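What the fruit shift looks like since April

I have packed mixed produce orders at Baltcombe for long enough that I stopped thinking about how I do it. In April the company put an automated cell called Son on the second packing line, and part of my job moved from packing to recording how packing is done. A few people have asked what that involves, so these are my notes, including the parts I don't think were planned well.

The line before Son

An order came up on the screen, and one person filled one tray. Leafy items went in last. Soft fruit was placed by hand and everything else could be dropped from a low height. There were no written rules for any of this. Erlinda Layug trained me by standing next to me for a week and moving my hand when I got it wrong.

Son handles boxed and bagged goods without much trouble. Loose produce is the weak point. A closed bag has a label and a flat side, and an apple has neither. The first settings used one closing force for all round items, and Jaanus Vaher, who maintains the cell, spent most of a month changing that value up and down. At one end of the range it dropped apples, and at the other it marked plums.

The fix that was agreed on was to collect demonstrations. A person holds a gripper in each hand and moves real items with them, and the recordings go into training. The jaws have ridged pads, and you close them yourself, so the grip you choose is the grip that gets recorded. Four of us from the packing line were moved onto it part time. We record at home on scheduled days and pack on the others.

Recording

A session is a list. Etar, the scheduling software, sends it to my phone the evening before, with up to 19 tasks on it. A task is one line: pick up, hold, place, or some combination of those with a named item. Each one is repeated with the items moved to new positions between takes. I lay everything out on a plastic sheet on the bed, with vegetables on plates toward the back, small fruit loose in front and the tray to the right.

Two-handed tasks take the most practice. For the apple and citrus pair, both items have to be off the surface and held at the same time before either one is placed. My left hand is slower, so the left gripper closes first and waits.

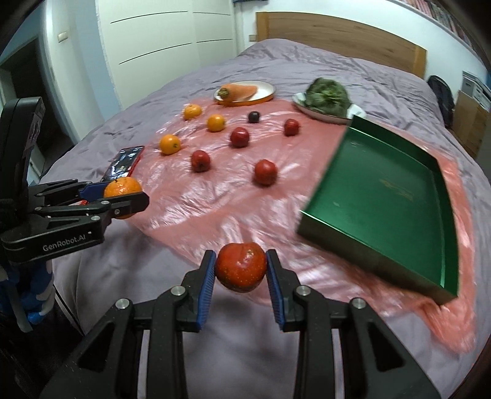 What carries over from packing

More than I expected. The order of work is the same: look at the whole group, take the item with the most free space around it, and leave the crowded ones until there is room to open the jaws. I did that with my fingers for years without putting it into words. With a gripper you have to do it, or you push the neighboring fruit across the sheet and the take is rejected.

Approach angle matters more than force. If both pads meet the fruit at its widest part, very little pressure is needed. If they meet above it, the fruit squirts down and out, and squeezing harder makes that worse. Jaanus had been treating this as a force problem. When Erlinda watched the cell run for ten minutes one Monday, she told him the arm was coming in too high. He lowered it, and the closing force went back to where it had been at the start.

That conversation changed how the two groups work together. Packers now sit in on the weekly settings review. Before that, the review was maintenance and one person from planning, and we read the outcome on the board by the lockers.

What does not carry over

Touch. With a bare hand I know a soft plum before I have lifted it. Through the gripper I get some resistance at the handle and that is all, so I check softness by hand before the session and pull anything doubtful. The recordings therefore contain no bad fruit, and the cell has no practice with bad fruit. I have raised this twice. The answer was that grading will stay with people, which is fine with me, but it should be written down somewhere so that it is still the answer next year.

Speed does not carry over either. A packer on the line is judged on trays per hour. A recording is judged on whether the motion is clean, and a slow clean take is worth more than a fast one. It took me several sessions to stop hurrying. Seul-gi Song, who came over from the Rerkileck site where they were never timed, had no such trouble and had the best acceptance rate in the group from her first batch.

Plums are where I lose most of my takes. They are small, the skin is slick, and the space between the pads when they close on one is narrow enough that a small tilt shows. My method now is to bring both fingers down almost to the sheet, close slowly, stop, and lift only a little before moving sideways. The other hand stays still with its item held clear.

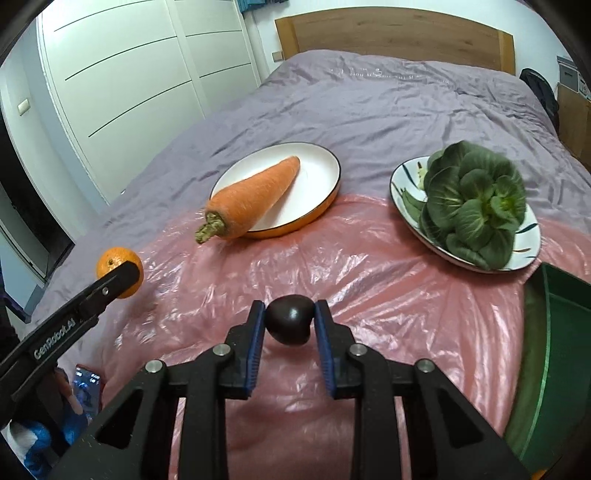
I also learned to rest my forearms between repeats. The grippers are not heavy, but they are held out in front of the body, and the muscles involved are different from the ones used for lifting trays. Meinir Pugh in planning originally set a target of 64 accepted takes per session for everyone. After the first two weeks she dropped it for two-handed tasks and left it in place for single-handed ones. I would remove both, but the change helped.

Hours and pay

Recording days are paid at the packing rate. The four of us asked for the skilled rate, on the grounds that a new starter cannot do this work, and that request is still open. Setup time is paid. Shopping time is not, although the produce is reimbursed with a receipt. If you do this kind of work elsewhere, check that point before you start.

On the line, head count on the late shift is one lower than it was. Nobody was let go; a packer left and the position was not filled. I-seul Seo now runs the late shift with Son on one side and a manual bench on the other, and she sends anything loose to the bench. Her figures show the bench getting harder orders than it used to, as the easy ones go to the cell. The tray-per-hour target for the bench has not been adjusted for that. She has asked for it to be, with the order records attached.

The next batch

We passed 1000 accepted takes as a group last week. The next lists from Etar add carrots and leafy greens as items to be moved. Carrots should be straightforward as long as they are gripped near the thick end. Greens I am less sure of. By hand I pick them up from underneath with the fingers spread, and two parallel jaws can't do that, so my plan is to grip across the stalks and keep the leaves off the tray wall on the way in. I'll post the settings that Jaanus ends up with if he agrees to it.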